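Boletín de la comunidad – 11 de mayo de 2026

LIMPIEZA DE PAREDES, PANELES Y CRISTALES: CÓMO VAMOS

Rapidito, que cierro el boletín esta noche y todavía me falta la parte de las bicis.

Ya empezamos con las superficies blancas. De lejos parecen limpias, de cerca no tanto. Motitas oscuras, sobre todo. Va muestra:
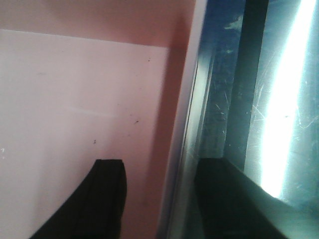
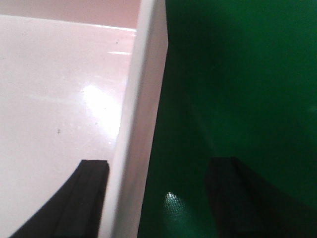
Motas oscuras sobre blanco, en las dos fotos. En la primera, además, los arañazos del panel azul verdoso.

Lo de las motas: paño de microfibra apenas húmedo, una gota de jabón neutro y sin apretar. Luego paño seco. Nada de estropajo, por favor – ni siquiera el lado «suave». Léonie Lebrun probó con goma de borrar blanca en su casa y dice que bien, pero que deja virutas por todas partes. Quien quiera, que pruebe antes en una esquina.

En lo mate, más cuidado todavía. Si se frota mucho en un punto queda brillo y eso ya no se quita. En lo brillante el problema es otro, con el reflejo no se ve lo que falta. Truco de Rafail Xenos: mirar de lado, y volver a pasar cuando baje la luz.

Los arañazos no salen con paño, que nadie insista. Las marcas de roce a lo mejor sí. Magdalini Antoniadis va a pedir presupuesto de pulido, y si se va de precio lo dejamos para octubre. Mientras tanto, limpiacristales sin amoniaco y ya.

Material: quedan 11 paños en el armario de la entrada y dos botellas de jabón. Los usados van al cubo gris, NO otra vez al armario, que la última vez aquello olía a perro mojado. El bote de Nemis es para el suelo, no lo echéis en los paneles.

Falta gente para repasar los bordes y las juntas, dondde se junta el polvo. Una hora, más o menos. Apuntarse con Kiprono Were o en la hoja del tablón – el boli no pinta, llevad uno.

Ah, y las llaves del armario las tiene ahora Apostolos Economou. Yo ya no, no me escribais a mí.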